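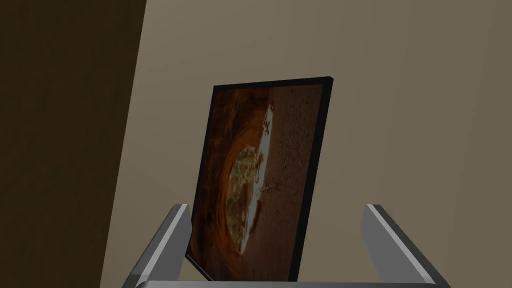
Sim house, round one

Quick post, I have to be back at the workshop before they lock the side door. Odard is still in pieces on the bench. Arm is fine, the wrist board is not, replacement is somewhere between here and the seller. So all the driving is in simulation for now, in the little house I put together in June. Walls, wood floor, a window, some art off a free texture pack. Took way longer than it should of.

Živko Krasniqi did the gripper model. Two fingers, plain blocks. The real ones will get rubber pads but he left that out and I'm not going to nag him, the contact settings were a week of his life already. First try with pads on, everything we picked up buzzed like a phone on a table and then shot off through the ceiling.

Numbers, for those who asked. Physics runs at 200 steps a second, control at 50. I had control at 16 for a while to save my poor laptop and the arm moved like it was wading through soup. Went back up, closed the browser, bought a fan.

Things I changed this week:

Finger friction - up a lot. Probably too much. Flat stuff with thin edges is the hard case and I wanted to get past it.

Camera tilt - was hard coded in two places, and of course I only ever fixed one. Now it lives in the config file where it belongs.

Wire cage - new. Līga Lill modeled it from one she has in her garage. Every bar is its own collision shape, so the frame rate drops hard when the gripper gets near it. I'll try merging the bars into a few big boxes and see if the fingers can still get in between.

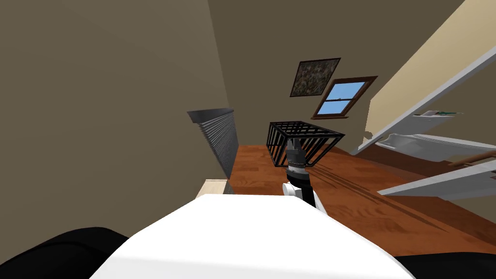 Can I run this without a graphics card?

Turn the shadows off, set the window to the smallest size in the config, and it will run on an ordinary laptop. Slow but usable. Training anything on it is another matter, for that I borrow the desktop at Stodeck after hours.

Ok where was I. Reaching. The arm plans a straight line to the target and that is dumb near walls, I know. I've got a half written version that backs off first and comes in from the side. Half written meaning it works in my head. The other problem is corners. When a big dark panel fills the view the depth estimate gets jumpy, and the hand ends up creeping forward in tiny nervous steps. Tried smoothing over more samples, which made it calmer and also late. Somewhere in the middle is a good value, I just haven't found it yet.
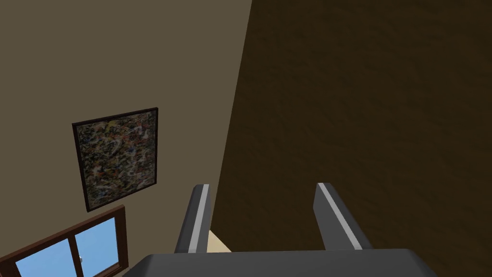
Gripper open near the corner, painting and window off to the left.

Next up is the merged cage, then the side approach, then hopefully the wrist board shows up and I can break somthing real. Config files go up when I've cleaned out the swearing in the comments. If you have depth tricks for dark surfaces, leave them below, I read everything even when I'm slow to answer.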